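Yaryna Sirko
2020-09-18

1/ I shot 110 at Plomilstead yesterday and 64 of those were putts. If you don't play golf, that's a lot. If you do play golf, please stop making that face. A thread on a summer spent trying to learn how to putt.

2/ Some background. I can hit a driver okay. I took lessons for that, because hitting a driver is fun and people on the next tee can see you do it. Putting I figured I'd pick up along the way, like parallel parking. I also can't parallel park.

3/ My regular group is me, Noman Jadoon, and Petro Hrytsenko. Noman putts fast and doesn't look at anything. Petro walks all the way around the hole like he's thinking of buying it. They make the same number of putts. I tried both ways and three-putted in two different styles.

4/ First thing I did was buy a putter. Of course I did. The old one was a blade that came with my starter set and the new one is a mallet the size of a waffle iron. It has a white line on top for aiming. Now I can see exactly where I'm not hitting it.

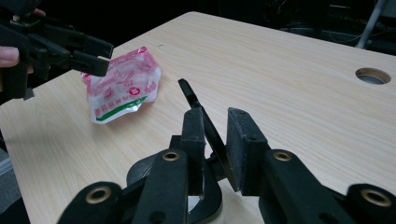
5/ Second thing was a lesson. Valentyna Shevchuk teaches out of the little hut at Hellalcombe, the short course, nine holes and 1286 yards if you walk it straight. She had me hit ten-footers for a while and didn't say a word. Then she asked if I'd ever hit one hard enough to reach the hole.

6/ I had not, much.

7/ Her theory is that most of us are bad at distance and blame direction. You miss a thirty-footer and go home and say "I pulled it." Sure, you pulled it a foot. You also left it seven feet short. The foot wasn't the problem.

8/ So for two weeks she wouldn't let me putt at a hole at all. I putted at the fringe. You stand in the middle of the green and try to get the ball to stop right where the short grass ends. Then you turn around and do it in the other direction. It looks like you've lost your mind and your hole.

9/ A kid on the practice green asked his dad what I was doing. The dad said "shh."

10/ It did help, though! My long ones started finishing in the same zip code as the cup. What I hadn't planned on was that this gave me a whole lot more four-footers, and I can't make those either.

Yaryna Sirko
11/ Four-footers are their own sport. From thirty feet nobody expects anything. From four feet your friends have already started walking to the next tee. Petro puts the flag back in his head. You can hear it.

12/ Valentyna's advice on short ones: pick a spot a few inches in front of the ball, roll it over the spot, and keep your eyes down until you hear it drop. I asked what to do if I don't hear it drop. She said then there's no rush to look, is there.

13/ This was the best lesson of my life and I've told everyone about it. I look up every single time.

14/ Marichka Pylypenko (my cousin, scratch golfer, deeply annoying about it) says she practices with her eyes closed. You hit the putt and guess before you look: short, long, left, right. The idea is that you learn what the stroke felt like. I tried it and guessed "long" on one I'd left two feet from where it started.

15/ But keep at that one, seriously. After a few evenings my guesses got better, even when the putts didn't. I can now miss and know why, right away, in some detail. Noman says I've gotten very boring to play with.
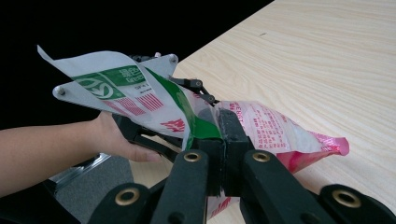 Yaryna Sirko

16/ Okay, people in the replies are asking about reading greens. I'm the wrong person but I do have one thing. Read it from the low side. Walk to whichever side of the line is downhill and look from there. The slope shows up better, the same way a book is easier to read tilted toward you.

17/ Also, look at the whole green as you walk up to it. By the time you're standing over your ball with your nose in the grass, everything looks flat. At Plomilstead the whole place leans toward the creek and I played there three years before it came up in conversation.

18/ And the last few feet matter the most. The ball is slowing down, so that's where it'll turn. I used to read the first half of the putt with great care and then get bored.

19/ Someone else asked about grip. I use left hand low. Valentyna doesn't care what you use as long as you use the same one on the next hole. I went through four of them in June. There was a claw period. I don't want to talk about the claw period.

20/ On drills at home: I have a hallway with carpet and I putt to a coffee mug lying on its side. It's fine for the stroke and useless for speed. My hallway is faster than any green in the county and it breaks toward the bathroom.

21/ Back to yesterday. The 14th at Plomilstead is 193 yards over a pond, and I have put a ball in that pond more or less every time I've played it. Yesterday I hit the green. Best shot of my year. Noman took his hat off. Petro said something nice, which I'd like entered into the record.

22/ I four-putted.

23/ First one, way past, because I was excited. Second one, short, because I was now scared. Third one lipped out, and I'd looked up. Fourth one went in from a distance I'd call insulting. So a double bogey, on the hole where I finally stayed dry.

24/ Asked Valentyna about it this morning. She wanted to know if I'd warmed up on the practice green first. I had spent my whole warm-up hitting drivers. She didn't say anything for a while. She's good at that.

25/ So the new rule is putter first. Ten minutes of putts to the fringe before I'm allowed near the range, and a few short ones so I've heard the sound of a ball going in before it counts. If there's no time for both, the driver stays in the bag till the first tee.

26/ The Moroz Cup is in November, which for those who don't know is our group's yearly match for a trophy that used to be a fondue pot. I lost last year on the final green from, yes, four feet. Marichka is coming as a guest. She's been told to keep her eyes open.

27/ Someone's asking about the putter. It's a Prinulow, secondhand, and no I won't sell it to you. Ask me again in November.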